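Drucken | Als E-Mail versenden

Startseite Artikel Themen Register Mitmachen

Bücherregal-Aufgabe (Schülerrobotik)

Die Bücherregal-Aufgabe ist eine Übungs- und Wettbewerbsdisziplin der Arbeitsgemeinschaft Adness, einer schulübergreifenden Robotik-AG, in der Jugendliche lernen, wie man einem Greifer alltägliche Handgriffe beibringt. Gegenstand der Aufgabe ist das Aufnehmen, Umsetzen und Einstellen von Büchern an einem gewöhnlichen Möbelstück. Sie gilt innerhalb der AG als die beliebteste und zugleich als die am meisten unterschätzte der 6 Disziplinen, die im Laufe eines Schuljahres durchlaufen werden, und wer einmal versucht hat, mit zwei Fingern ein dünnes Taschenbuch zwischen zwei dicke zu schieben, wird das gern bestätigen.

Geschichte

Die AG ging aus einem Projekt namens Aravena hervor, in dem eine kleine Gruppe von Schülerinnen und Schülern zunächst Holzklötze sortieren ließ. Das gelang nach einigen Wochen recht ordentlich, wurde den Beteiligten aber (man kann es ihnen nicht verdenken) ein wenig langweilig. Der Betreuer Keith Wihongi, von Haus aus Werklehrer und bis heute die gute Seele der Runde, schlug daraufhin vor, es mit Dingen zu versuchen, die jeder von zu Hause kennt. Nach Tassen und Brotdosen kamen die Bücher an die Reihe, und bei ihnen ist man dann geblieben.

Seit dem zweiten Jahr ist die Aufgabe auch Teil des internen Wettbewerbs, der stets im November ausgetragen wird und den Namen Zisport trägt. Die Bezeichnung stammt aus einem Losverfahren, bei dem Silben aus einer Mütze gezogen wurden, und hat keine tiefere Bedeutung, was Außenstehende erfahrungsgemäß nicht davon abhält, nach einer zu suchen.

Aufbau

Zum Übungsplatz gehören ein Tisch und ein Möbel mit offenem Fach, dazu eine wechselnde Auswahl von Büchern. Ein Teil davon steht im Fach, ein anderer frei auf der Tischplatte. Das Regelheft der AG legt bewusst keine Maße für das Möbel fest; es verlangt lediglich, dass die Bücher zu Beginn aufrecht stehen und ihre Rücken oder Deckel von vorn zugänglich sind. Auch die Sprache der Bücher ist freigestellt. In den Bücherkisten der AG finden sich deutsche, englische und chinesische Titel, zum großen Teil aus Haushaltsauflösungen und von großzügigen Großeltern, und manche Gruppe hat ihr Lieblingsbuch, das sie zuverlässig und oft schon mit geschlossenen Augen am Rücken erkennt.

Als Hintergrund dient dunkler Stoff. Er soll den Arbeitsplatz für die Kamera ruhiger machen, und in der Tat ist die Gewohnheit so fest eingewurzelt, dass neue Mitglieder am ersten Nachmittag zuerst lernen, wie man Stoffbahnen faltenarm aufhängt, und erst danach, wie man einen Greifer hält. Dass der Platz trotzdem nicht trist wirken muss, darauf legen besonders die jüngeren Jahrgänge Wert.
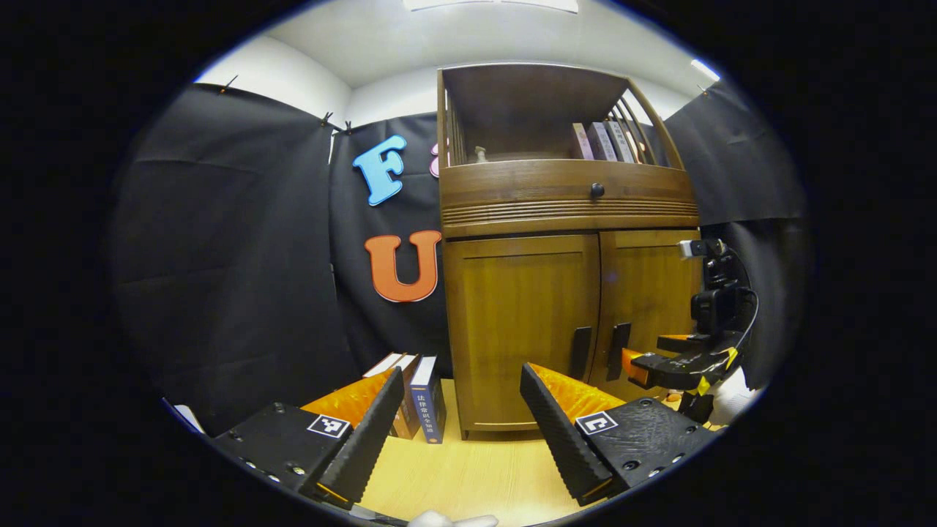
Übungsplatz zur Bücherregal-Aufgabe mit Handgreifer, Schrank und schwarzem Stoffhintergrund.

Verwendet wird in der Grundstufe ein von Hand geführter Greifer mit zwei geriffelten Fingern. Die Jugendlichen machen die Bewegung damit selbst vor, und die Aufnahmen dieser Vorführungen bilden später die Grundlage, aus der das Programm lernt. An den Fingern sitzen quadratische schwarz-weiße Marken, mit deren Hilfe sich ihre Stellung im Bild bestimmen lässt. Die zugehörige Auswertung läuft über eine von ehemaligen Mitgliedern geschriebene Software namens Tostex, die etwas eigensinnig in der Bedienung ist, von der AG aber mit rührender Treue gepflegt wird.

Ablauf

Eine Gruppe besteht aus höchstens 4 Personen. Eine führt den Greifer, eine zweite sagt die Schritte an, die übrigen führen Protokoll und stellen nach jedem Durchgang den Ausgangszustand wieder her. Gewechselt wird nach jeweils 20 Vorführungen — nicht zuletzt, um die Handgelenke zu schonen, denn der Greifer wird mit der Zeit schwerer, als man beim ersten Anheben glauben möchte.

Ein Durchgang beginnt mit der geöffneten Hand vor dem Tisch. Das ausgewählte Buch wird an beiden Deckeln gefasst, leicht angehoben, zum Zielort bewegt und dort abgestellt. Als gültig wird der Durchgang gewertet, wenn das Buch nach dem Loslassen von selbst stehen bleibt und kein anderes umgefallen ist. Anlehnen an ein Nachbarbuch ist ausdrücklich erlaubt. Über diese Regel wurde in den Anfangsjahren lange und mit großer Leidenschaft gestritten, bis Wihongi darauf hinwies, dass auch bei ihm zu Hause kein einziges Buch gerade stehe.

Schwierigkeiten

Besonders heikel ist das Einstellen in ein Fach mit seitlicher Begrenzung. Der Greifer braucht neben dem Buch Platz für seine Finger, und dieser Platz fehlt ausgerechnet dort, wo das Buch am Ende hin soll. Bewährt hat sich das sogenannte Anschieben: Das Buch wird mit der Unterkante schräg aufgesetzt, losgelassen und mit einem geschlossenen Finger in die Lücke gedrückt. Die Technik wurde von einer Mittelstufengruppe eher zufällig gefunden und ist heute in nahezu allen Vorführungen zu sehen.

Schwierig sind ferner glatte Einbände, die zwischen den Fingern wegrutschen, sowie sehr helle Bücher, deren Kanten bei starkem Deckenlicht schlecht zu erkennen sind. Erfahrene Gruppen mischen deshalb von Anfang an dicke und dünne, helle und dunkle Exemplare und ändern die Reihenfolge immer wieder ab. Wer das versäumt, erhält ein Programm, das genau ein Buch an genau einer Stelle beherrscht, und auch diese Erfahrung gehört nach Ansicht der Betreuenden unbedingt dazu.

Wertung

Im Wettbewerb zählen die Zahl der gültigen Durchgänge und die Qualität des Protokolls. Die bislang beste Gruppe kam an einem einzigen Nachmittag auf 51 gültige Vorführungen. Zeitpunkte werden notiert, fließen aber nicht in die Wertung ein, da sich gezeigt hatte, dass unter Zeitdruck vor allem die Buchrücken leiden. Für das Protokoll gibt es einen eigenen Preis, traditionell ein Buch.

Siehe auch

Adness (Arbeitsgemeinschaft)
Aravena (Schulprojekt)
Tostex
Zisport
Zweifingergreifer
Lernen durch Vormachen

Zuletzt bearbeitete Artikel

Brotdosen-Aufgabe
Stoffhintergründe am Übungsplatz
Protokollführung in der Grundstufe

Seite drucken | Artikel per E-Mail senden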